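Setting Up a Workbench You Can Keep Clear

Most benches fill up because there is no second place to put anything. You set down the tape measure, then the screws, then the mail, and by June you are working on a patch the size of a dinner plate. The tips below are for a plain wood-topped table in a spare room, garage or basement. None of them need special tools.

Start with the top

Empty the table all the way. Put everything on the floor or in a box, including the things you think belong there. Wipe the wood with a damp cloth that has been wrung out hard, then with a dry one. Work along the grain. If there is glue on the surface, let it harden fully and lift it with a plastic scraper held nearly flat. A metal blade will dig into pale wood and the marks show.

Check that the table is steady before anything goes back. Push on each corner. If it rocks, loosen the frame bolts a half turn, press down on the top, and tighten them again in diagonal pairs. If it still rocks the floor is the problem, and a thin shim under one leg will take care of it.

Light-colored tops stain easily. Two thin coats of a clear water-based finish, sanded lightly in between, will keep most spills from soaking in. Leave the table alone overnight before you put weight on it.

Add a second level

A raised board along one side gives you a place for the things you reach for all day. It should be shallow, and it should sit on its own legs or on a metal frame so you can move it. Fixing it to the wall sounds better, but then you can't get behind it to sweep.

Leave enough height under the board to slide a bin in and out. Measure the tallest bin you own and add an inch. I made my first one too low and had to take the whole thing apart again.

Keep the upper board for long, flat or awkward things that would otherwise roll around or get buried. Put nothing up there that weighs more than you can lift with one hand. Heavy items go on the floor or on the bottom rail.

Use bins you can see into

Clear or tinted plastic is better than cardboard for small parts. You can tell from across the room whether a bin is full or empty, and it can be rinsed out in the sink. Pick one with a proper rim — it stays stiff when you carry it, and your fingers have something to hold.

One bin on the table is enough while you work. Everything from the current job goes in it. When the job is over, the bin gets emptied back to where the parts live, and it goes back on the table for the next one. If you keep two or more out, the second turns into a junk bin within the week.

Labels go on the short end, where you can read them from the front. Masking tape and a marker work fine. My neighbor Lourenço Cunha writes his on the lid, and then stacks them.

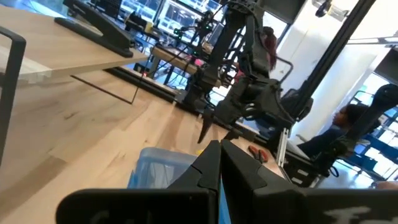 A light wood top, a raised board on a black metal frame, and a light-blue bin on the table.

Deal with the cords

A loose cord across a work surface will catch on something sooner or later. Run cords down from overhead or along the frame where you can, and leave a little slack so nothing pulls when you move. Hook-and-loop straps are better than zip ties on anything you expect to unplug. Put a strap at the top, one at the edge of the table and one near the outlet.

Power strips should be off the floor. Screw the strip to the underside of the frame or the back of a leg, with the switch facing out.

Unplug anything with moving parts before you wipe down around it.

The end-of-day reset

Set a timer for 20 minutes the first few times. After that it takes far less. Tools go back first, then parts into the bin, then scraps into the trash. Brush the top toward one corner and catch the dust in a pan, and do the raised board before the table or you will be doing the table twice.

Once a month, pull the bin and everything else off and wipe the wood again. Look under the upper board while you are down there. Small screws collect against the legs, and so do pencils.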